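Module Robotique collaborative – séance 5
Notes de cours, L. Zuccaro (complétées par G. Melis)
Atelier Costa, poste démontage

Rappel : on ne parle jamais de « robot sûr ». C'est l'application qui est évaluée – bras + préhenseur + pièce + poste + personne. Changer un doigt = reprendre l'analyse de risques. Oui, même pour un doigt imprimé.

Textes à connaitre :
ISO 10218-1 (le robot), 10218-2 (l'intégration), ISO/TS 15066 (collaboratif, limites de contact). ISO 12100 pour la méthode. Savoir lequel répond à quelle question, pas besoin de réciter.

Avant mise en énergie : pièce débranchée, câbles rangés hors trajectoire, arrêt d'urgence accessible sans passer le bras dans la zone. Vitesse réduite en mode manuel, 250 mm/s max au point d'outil. Chez nous on reste à 200, règle d'atelier.
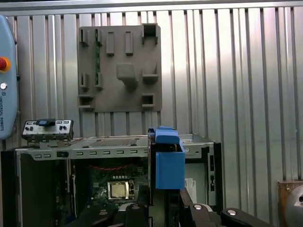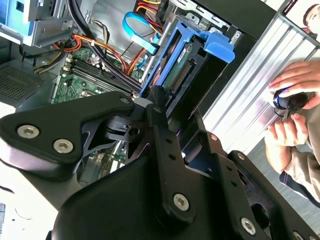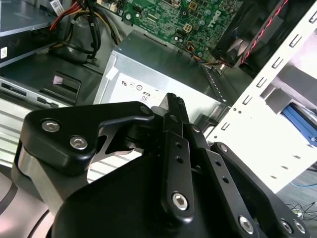

Le préhenseur est presque toujours le point oublié du dossier. On soigne le bras, on recopie les valeurs du constructeur, et on laisse l'outil en une ligne. Or les risques de pincement sont là : regardez les biellettes noires, plaques articulées les unes à côté des autres, percées, têtes de vis apparentes, tout ça à quelques centimètres des tôles d'un boîtier ouvert. À lister séparement : pincement entre biellettes, écrasement doigt/châssis, coupure sur bord de tôle, accrochage de nappe ou de fil. Une ligne par phénomène, pas « danger mécanique » en vrac.

Force de serrage : ne pas confondre avec la force de contact du bras. Deux mesures, deux lignes. Ex. Clirkano (dossier Rinaldi) : serrage déclaré 52 N, contact jamais mesuré → dossier refusé. Refaire les essais aux positions les plus défavorables, bras tendu compris.

Bloc d'alimentation : on ne l'ouvre pas. Jamais. Condensateurs chargés même hors secteur.

Traçabilité : version du programme, configuration de sécurité (checksum), outil monté, nom de l'opérateur. Fiche Bakex, recto seul, à signer avant et pas aprés.

Pour la prochaine fois : compléter le tableau de risques du poste, lire le chapitre Iretti sur les mesures de contact. Questions à Gemma Melis.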